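**How do you teach a robot to tidy a bedroom?**

Think about the last time you tidied your bedroom. You probably didn't stop at the door and think, "Now I shall lift my left foot, now I shall bend my fingers." You just wandered in, saw a sock, picked it up and put it somewhere (under the bed doesn't count, by the way!). Your body has been practising things like this since you were a baby, so most of it happens without any thinking at all.

A robot hasn't had all those years of practice. When a robot is switched on for the first time, it doesn't know what a sock is, or a shelf, or even where the floor stops and the bed begins. Somebody has to teach it, and for the last two years a small team at a laboratory called Plalura has been trying out a rather lovely way of doing that. They call it the Katlow project, and this page is all about how it works and what they have found out so far.

## The old way: telling the robot everything

For a long time, people taught robots by writing out instructions. Move the arm up this much. Turn the wrist that much. Close the fingers. If you are building cars in a factory, where every door comes along in exactly the same place, that works very well indeed.

A bedroom is a different matter. Your bedroom today doesn't look the way it did yesterday, and it certainly doesn't look like your friend's bedroom. Kamol Hemmin, one of the Katlow researchers, once tried to write down all the instructions for putting a bottle on a shelf. She filled page after page, and then she moved the bottle a little to the left and had to start again.

## The new way: letting the robot watch

So the team tried something else. They asked people to wear a small camera on their heads while they did ordinary things at home – making a bed, putting shampoo away, carrying a cup from one room to another. The camera sees very nearly what the person sees, hands and all.

You can try being the camera yourself. Stand up, let your arms hang in front of you and look down towards your feet. You'll see your own hands, a bit of your clothes and some floor, and if you lift your eyes a little you'll see whatever furniture is nearby. It's quite a funny way to see a room when you stop and notice it! When we tell a story about our day we leave all of that out, but for a robot with a camera in its head and two hands of its own, it is just the sort of view it needs to learn from.

In the picture on this page, someone in green clothes and green slide sandals is walking across a tiled floor. There's a bed with a pink mattress over on the right, and on the left some bottles and a toilet roll are standing on a low white shelf. Look for the foot, too, because feet tell the robot that the person is on the move.

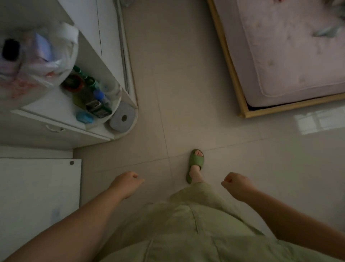
## Turning films into lessons

A film on its own doesn't teach a robot very much. Imagine watching somebody play the piano with the sound turned off and nobody telling you what the tune was. You'd want some help, and so does the robot.

The first bit of help comes from people. Anong Chareonsuk and Chaiwat Kaewkla watch the films and add short notes, such as "walking to the shelf" or "picking up a bottle". They have written notes for 3,489 short clips now, which took a great many cups of tea.

The second bit of help comes from a computer program called Sotar. It goes through each clip and works out where the hands are and which way the fingers are bending. A person's hand and a robot's hand aren't the same shape, of course, so Sotar also has to work out what the robot's hand would need to do to get the same job done. It's a bit like singing a song in a lower voice: the notes change, but you can still tell which song it is.

Then comes practice. The robot looks at a clip up to a certain moment and has to guess what the hands will do next. If the guess is wrong, the program changes itself a tiny bit and has another go. It does this over and over, all night long, while everyone else is in bed.

## Did it work?

Scientists can't just say "yes, I think so" – they have to test it. In September the team gave their robot the job of putting a bottle on a shelf in rooms it had never seen before. They did the test with two versions of the program. One had learned from the films, and the other had only been given written instructions.

Each version had 100 tries. The one with the written instructions managed it 40 times. The one that had watched the films managed it 86 times!

That still leaves 14 tries that went wrong. Shiny floors were a particular nuisance. When sunlight comes through a window it can make a bright patch on smooth tiles, and the robot sometimes treated the patch as if it were a real object and walked carefully round it. Doğukan Kaplan is now collecting more films of sunny rooms to see if that helps.

## Try it at home

Ask a grown-up or a friend to play the robot. Sit back to back, and tell them how to draw a simple house using only words. Then turn round and let them watch you draw one, and ask them to copy it. Compare the two drawings and see which one came out more like yours. You could even keep a score, the way the Katlow team does, and try again with something harder, like a bicycle.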